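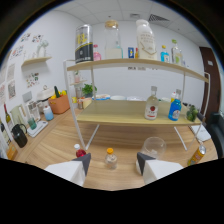
What would I be doing with my time?
Putting kitchen bottles and jars onto a two-tier shelf and taking them down again, in whatever order makes sense to you, while we take notes on where things end up.

Pastell is looking for people to take part in a small study of kitchen shelf storage at our Huvmont test kitchen. The client, Busberg, sells storage for small kitchens and believes a second tier makes a counter easier to keep tidy. We have our doubts. In our own kitchens a second tier mostly gives the old sauce bottles somewhere to hide, and we would like to see what other people do before anyone prints a claim on a box.

Sessions last 2 hours and are paid at $92, including the time you spend filling in the form at the end. You can attend up to 4 sessions. We will not pay extra for enthusiasm.

You may be a good fit if you cook at home at least a few times a week, share a counter with somebody whose habits annoy you, or have bought an organizer and gone back to leaving everything on the table. Professional organizers are welcome to apply, but please leave the system at home. We've had applicants send us color-coding charts.
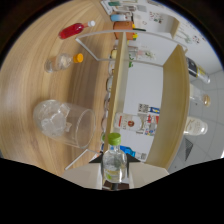 Small bottles are where most shelf plans fall apart. They tip over, they get pushed behind the big ones, and the one you want has a cap the same color as three others. We want to know whether you group by height, by use, or by nothing much. "I just put it where there was room" is a perfectly good answer and probably the common one.

You will need to be able to stand for most of the session and lift a full bottle above counter height. Tell us beforehand about any food allergies. Shoes with closed toes, please.

What we can't offer: free shelves, a finished report, or a promise that Busberg will listen. An earlier round in July produced over 8 pages of comments, and the next draft of the brochure still said "effortless."

To apply, write to the Sombatkul desk at Pastell by October 13, 2020. Say which days you are free and describe your worst kitchen shelf in a few lines. Please don't clean it first.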